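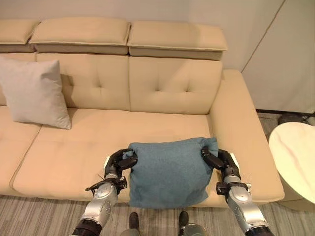 Session 2, soft furnishings: leather and loose cushions. Start with the big piece and work down to the small stuff, same order as last week's armchairs. Pale leather shows everything so dust first, always, dry cloth, top to bottom. On a sofa like this one that means the row of headrests, then the dimples in the back cushions (crumbs and grit sit in the creases), then the piping, then the seam between the seats. Wide flat armrest last, it gets the most hands on it. Throw cushions, like the white one and the blue-green one, come off before you do any of this and go back on at the end.

Wiping down
Cloth damp, not dripping. Wring it twice. Leather cleaner goes on the cloth, never straight on the hide. Test patch round the back, leave 30 minutes, look at it in daylight. We use Sutis in the practical room, Bison is fine too if that's what the client has in. No washing-up liquid pleae.

Loose cushions
Read the label before anything. Cover off, zip closed, inside out. Most covers 30 degrees, some cottons will take 60 but check. Fuzzy fabrics: cool wash, low spin, no tumble dryer, brush the pile up with your hand while its still damp. Pads get aired flat, up to 2 hours each side. No label = hand wash or ask.

Putting back
Square cushion: lean it on the back, point or flat edge down, client's choice. Soft ones: shake, pinch both top corners, let it drop into shape. Don't karate chop unless asked.

For the Garside visit
Bring own cloths, 2 dry and 1 damp in a bag. Shoes off at the door. Minibus leaves from the Plukcombe gate.

Written task: cleaning plan for one sofa you know, 100 words, bullet points OK. Hand in at the start of session 3. Spare label charts in the tray by the sink.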